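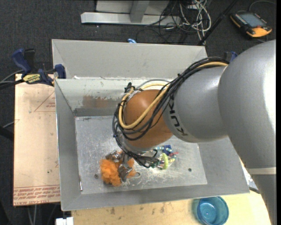 *A KUKA arm with its gripper lowered into a metal bin of mixed small items.*

**Mixed-item picking at Stadora** is the use of robot arms to sort small goods at the Stadora returns centre in Modar. The work was done entirely by hand until the arms were brought in, and part of it still is. Stadora handles returned toys, craft supplies, costume jewellery and small household goods for several mail-order shops. The change is mostly of interest for its effect on jobs at the site, which has been studied by the staff association and by the company itself.

## Background

Returned goods reach the centre in mixed sacks. Before automation, sorters stood at long benches, emptied each sack into a tray and moved the contents piece by piece into numbered boxes. The centre employed 230 people at that time, more than half of them on the benches. Shifts ran from 6 in the morning, with a second shift in the afternoon. Sore wrists and shoulders were the most common complaint in the site's accident book, and many new starters left within their first winter.

Stadora first looked at automation when it took over the returns of the craft retailer Vendus, whose goods were lighter and more varied than anything the centre had dealt with before. A trial of suction cups failed on soft and open-textured items. The company then turned to arms with fingered grippers and hired the engineering firm Hakim to set them up.

## Method

Each cell has one arm, one bin and a screen for the attendant. A camera looks over the bin and the software picks out a piece that seems free to lift. The gripper goes down, closes and carries the piece to a chute. If it comes up empty it tries a different piece, and after repeated misses the cell stops and calls the attendant.

The goods are grouped by how hard they are to grip:

- **Rigid** - rings, blocks, bottle tops and similar. These are the easiest.
- **Soft** - pompoms, feather trim, yarn and fake fur. The fingers have to close further, and fibres are sometimes left behind in the joints.
- **Linked** - beads on string, chains and anything that drags its neighbours along. These are often passed to the hand bench.

Hakim keeps a list of item types the cells have been set up to handle. It stood at 892 at the last count, against 3239 types in the Stadora catalogue. Anything off the list goes to the benches.

## Effects on staff

### Jobs and duties

No sorter was dismissed when the cells opened, but posts left empty were not filled, and the afternoon shift was cut back and later merged with the morning one. Several people who had relied on afternoon hours for childcare reasons moved to other employers.

The new job of cell attendant was offered to sorters first. An attendant looks after a small group of cells, clears jams, cleans the grippers and decides what to do with pieces the software cannot place. Training lasts six weeks. It covers safe stopping, use of the hand-held pendant and basic fault finding. Attendants are paid one grade above sorters - a point the staff association had pressed for from the start.

### Pace and health

Reports of wrist and shoulder strain fell after the change. Complaints about boredom and noise rose. Attendants have described long quiet stretches broken by several calls at once, and some have asked to swap between the cells and the benches during a shift. Swapping at the meal break is now allowed.

The benches changed too. With most rigid items gone to the cells, the sorters who remain see a higher share of awkward goods, and the old hourly targets no longer made sense. They were suspended in June and replaced by a daily figure for each bench.

### Monitoring

The cells record every stop and the time taken to clear it. Staff objected when these records were first shown on a wall screen with attendants' names beside them. The names were removed, and under the present agreement the records may be used for maintenance planning but not in appraisals.

## See also

- Bin picking
- Robot end effector
- Reverse logistics
- Job rotation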